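# Work cloths and small-parts benches: your questions

Updated 2024-02-09

We get a lot of mail about the plain gray cloths we use on the benches at the Druren repair room, and we love it! A cloth is such a simple thing to put on a table, and it changes how pleasant it is to work with tiny parts. These are the questions that come up most.

## Why put a cloth on the table at all?

Small metal parts bounce. Drop a gear on a bare tabletop and it can be across the room before you've looked down. On fabric it usually lands with a soft thud and stays put. A cloth also keeps the bench from getting scratched, and it's so much quieter.

## What kind of fabric works best?

Twill is our favorite, in a medium weight. The diagonal weave is tight enough that little screws don't snag in it, and it has some body, so it doesn't ride up every time your sleeve brushes past. We tried fleece once (cozy, but it eats washers) and a slippery lining fabric that slid right off. If you only remember one word at the fabric store, make it "twill."

## Does the color matter?

More than you'd think! We like dark gray or a muted blue-gray. Steel and brass both stand out on it, and it's easy on the eyes under a bright lamp. White glares, and black hides dark screws. The one drawback of a darker cloth is that lint shows up on it. Go over it with a lint roller before you start, especially if you're going to be handling anything greasy.
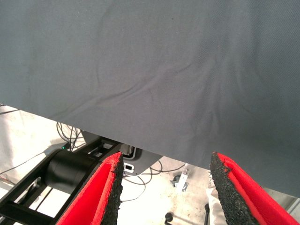
## Do I have to iron it?

No, please don't spend your evening on that. Soft wrinkles are fine, and a shallow fold can even stop a part from rolling. What you do want to smooth out is the patch right where you're working, so your plate or tray sits level. Pull the cloth gently from two opposite sides and leave the rest alone.

## How big should I cut it?

Big enough to cover the part of the table you really use, plus a little extra on the side where you sit. With the Liew folding table we leave 5 inches hanging over the front. Hem the edges if you can. A raw edge sheds threads, and threads love gears.

## Where do the loose parts go?

On a plate! We're big fans of a round metal plate set right on the cloth. You can turn it to get a better look at something, or lift the whole thing out of the way when you need room. Keep only the parts for the current step on it – a couple of gears, say – and leave everything else in a lidded box. A crowded plate is just a smaller messy table.
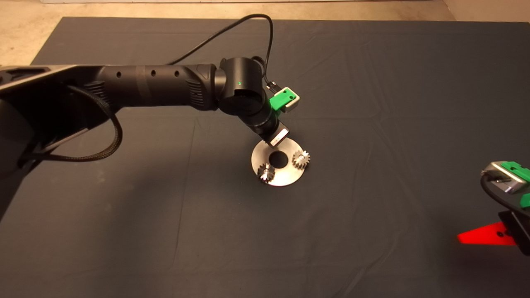

*Two small gears on a round metal plate, with the dark gray cloth underneath.*

## Will a metal plate scratch my gears?

We haven't had trouble with it, but set things down gently and don't slide them. For anything with very fine teeth, or for plastic gears, lay a scrap of the same twill inside the plate. The folks in our Skiro clock group do this all the time.

## How do I wash the cloth?

Shake it out first, outdoors if possible, and run a magnet over it to catch stray steel bits. Then wash it cold for 30 minutes with ordinary detergent and hang it up to dry. Skip the fabric softener. It leaves a film that seems to attract dust.

## What if I spill oil on it?

Blot it, rub in a drop of dish soap, and let that sit before washing. Old stains are nothing to be ashamed of, as long as they don't rub off on your parts. Our oldest Dimia cloth looks like a map of somewhere by now, and we still use it for bike hubs.

## Can I use an old tablecloth or bedsheet?

Sure, try it! Sheets are thin, so fold one in half and clip it to the table at the corners. Stay away from lace, tassels and anything with a loose knit.

## Can I bring my own cloth to a bench session?

Yes, and we'd love to see it. There are spares on the shelf by the sink if you forget. The next beginners' gear session is in May, and sign-up opens on the Druren page a few weeks before.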